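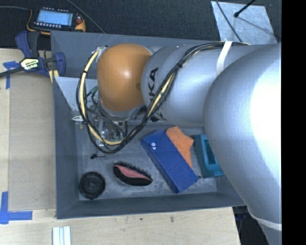
Subject: Re: [club-racing] Stewards' decision, Madbridge round, and the points

Replying to all because I've had the same question off-list four times since lunch and I'm not typing it again.

Short version: the result stands as published. Car 40 keeps second, car 121 keeps the penalty, the points table on the site is right as of this afternoon. If you're looking at one that says otherwise it's cached, refresh it.

Longer version under the quote.

> Can someone explain how a car that went off at the chicane
> on the last lap, missed the whole second part of it and came
> back on IN FRONT gets to keep the place, when 121 gets ten
> seconds for putting two wheels over the line at Plattner
> three laps earlier? I was stood at the fence. Everyone on
> the bank saw it. The marshal saw it, he had his arm out.
>
> Also the restart was a shambles. The lights went out before
> the back three rows had even formed up and I don't see that
> mentioned in the report at all.
>
> Also, and I've raised this before, why do we find out the
> result on a web page at half nine at night when we've all
> gone home? It used to be pinned on the door of the scrutineering
> bay inside the hour.
>
> I'm not the entrant of either car before anyone says it.

Right, in order.

The chicane. He went straight on, yes. The rule is that you rejoin safely and give back any advantage, and you have until the next timing line to do it. Car 40 was ahead of the car behind by more going in than coming out. We've got the loop times from both sides and he lost time by going across the grass. Not much, but he lost it. So there was no place to hand back, he was second before and second after. What you saw from the bank was him coming back on in front, and he did, because he was in front already. The marshal's arm was for the car on the grass, it's the signal to following traffic, it isn't a verdict. He did get a reprimand for the manner of rejoining, which is on page 2 of the report, bottom, and two of those in a season is a grid drop. That's his first.

Plattner. Different thing altogether. It wasn't two wheels once. Everybody was told at the drivers' briefing that the outside of Plattner would be policed all day – all four wheels beyond the white line, first one free, then a warning board, then ten seconds. 121 had used up the free one and the board before the lap you're talking about. I know it looked like a small one. The third one is always the one people see and it's usualy the smallest. If you want to argue the limit is in a daft place I'd probably agree with you, the kerb there invites it, but that goes to the September meeting and not to the stewards on the day. They can only apply what was in the final instructions.

The restart. Fair point, and it should be in the report. It isn't because the clerk's note about it came in after the report was typed up and somebody (me) didn't add it. I'll put out an amended version tonight or tomorrow. What happened: green flag at the back was shown when the last car was moving into its slot but hadn't stopped. The starter took that as formed up. It was not formed up. No car gained from it that we can find, and two entrants from the back have told us they don't want to take it further, so there's no change to the result. The procedure gets changed though. From the next round the flag is not shown till the last car is stationary. Obvious I know.

Results going up late. The timing people send a provisional within minutes and that IS pinned up, it was on the door by ten past five, but it blew off and I found it under the Gruden trailer while we were packing up. The final can't go anywhere till the protest window shuts and then the stewards have to sit down and sign it. With two things to look at that took until after seven, then the wifi in the race office went, then I drove home. So half nine. I'll tape it next time. If someone has an old noticeboard with a glass front that they want rid of, the club will have it.

Points, since this is where most of the off-list stuff was. After Madbridge:

Class A – no change at the top, 121 drops one place in the round but dropped scores cover it for now
Class B – tie for third, split on number of wins, then on seconds if it's still level
Class C – not enough starters for full points, half awarded, same as last year

The Plisard Trophy is worked out seperately and on laps completed, not on finishing position, so nothing above touches it. Total for the field so far is 2,383 laps. I mention it because somebody has been adding it up from the lap charts and getting a different number, and I think they're including the formation laps. They don't count. Never have.

Appeals. The window to appeal was before we left the circuit and neither entrant did, so it's closed, and no amount of email to me reopens it. If you think there is new evidence (video showing something the loops don't, say) it has to come from the entrant of a car in that race, in writing, with the fee. Not from the bank. Sorry, I know that sounds sharp, it's just how the regs are.

Other bits while I'm here:

– Transponders. About half a dozen not returned. Check the car, check the van, check the coat you had on. They get billed if they're not back before the next round.

– Noise. Two cars were close to the limit on the static test and the circuit has asked us to be stricter. Bring the spare silencer if you've got one. If you fail you don't go out, there won't be any 'just see how it does on track'.

– Entries for the next one close at midnight on the form and the form really does shut itself. Please don't ring.

– Paddock plan will be the same as Madbridge but with the big awnings along the back fence, as the fire lane got blocked twice.

Amended report to follow. Please change the subject line if you're replying about silencers.

Comp sec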